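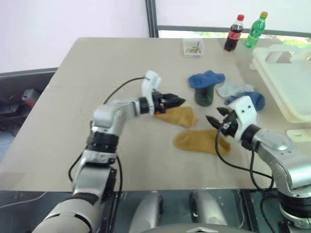 Workshop > Arm builds > Tellow pair > Sock sorting

Search this site Go

Part 3: getting two arms to pick up socks

2019-11-05, Melati Wibisono

Assumes both arms are bolted down and homed. If not, go back to part 2.

1. Cables first. Leave slack at the elbow, enough for a loop up to the wrist. Mine was too short and popped out at full bend. Run every joint end to end by hand before powering up.

2. Zero the grippers. Open all the way, send 0. Close on nothing, send 1000. A single sock layer stops mine at 557 — yours will differ, write it down.

3. Socks flat, one arm only. Come in low, jaws just touching the table, pinch the near edge. Don't go for the middle, the fabric just bunches up. Fuzzy knit is easiest, start with that.

4. Now the second arm. Keep it open and parked above the toe end untill the first one has grip. Then close. Both moving at once = crashed wrists. Ask Ferdinand.

5. Lift slow. Speed 8 in the Kiker panel, no higher. Run 8 lifts in a row before you touch anything else.

Drops it? Close 10 more counts. Gripper hums? Too tight, back off.

Matching pairs by color is part 4 — still fighting with teh lighting.

We use cookies to remember your settings. Accept Decline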